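3.2 Aufzeichnung der Vorführungen

Bevor wir auf die Auswertung eingehen, möchten wir etwas ausführlicher schildern, wie die Vorführungen entstanden sind, denn gerade in diesem Teil steckt mehr Handarbeit, als man den fertigen Trajektorien später ansieht. Alle Aufgaben wurden in der Simulationsumgebung Presar per Fernsteuerung vorgemacht. Die Bedienperson hält dazu einen Handregler, dessen Lage fortlaufend auf die Sollpose des Greifers übertragen wird, und öffnet oder schließt die Finger mit dem Daumen. Als Arbeitsfläche dient in der hier besprochenen Aufgabengruppe ein Bett, auf dem Alltagsgegenstände liegen.

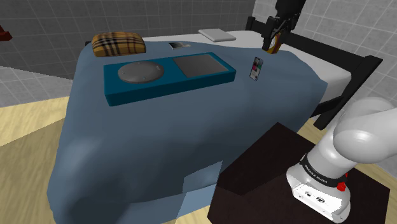
Abbildung 4: Simulierte Schlafzimmerszene mit Franka-Emika-Arm; auf der blaugrauen Decke unter anderem ein türkisfarbener Quader, ein Smartphone und ein kariertes Kissen.

Insgesamt haben wir 300 Vorführungen aufgezeichnet, verteilt auf 12 Bedienpersonen. Jede von ihnen durfte zuvor so lange frei üben, wie sie mochte, und wir haben diese Übungszeit bewusst nicht begrenzt. Thitima Wongsuwan, die den größten Teil der Sitzungen betreut hat, machte uns früh darauf aufmerksam, dass Ungeübte den Greifer gern in einem weiten Bogen heranführen und erst dicht über der Decke zögern. Dieses Zögern haben wir in den Daten belassen.
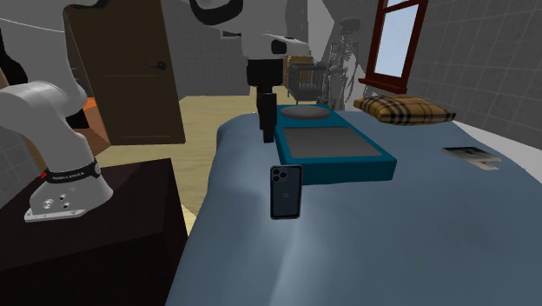 Herausgeschnitten wurden lediglich Stillstände am Anfang und am Ende einer Aufzeichnung. Wer schon einmal mit vorgemachten Bewegungen gearbeitet hat, wird unsere Vorsicht verstehen: Glättet man zu früh, verschwinden leicht gerade jene kleinen Korrekturen, aus denen das Modell lernen soll, wie man sich einem flachen Gegenstand auf nachgiebigem Untergrund nähert. Gespeichert werden Gelenkwinkel, Fingeröffnung und die Bilder aller Ansichten mit gemeinsamem Zeitstempel.

Besonders hilfreich war den Bedienpersonen nach eigener Auskunft die Nahansicht am Greifer, die wir erst im Juni ergänzt haben.

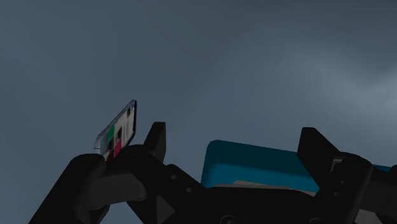 Abbildung 5: Nahansicht mit geöffneten Greiferfingern, dazwischen ein Teil des türkisfarbenen Objekts.

Wir danken an dieser Stelle allen, die sich geduldig durch auch die siebte Wiederholung derselben Aufgabe gearbeitet haben. Die Aufteilung in Trainings- und Testdaten folgt in Abschnitt 3.3.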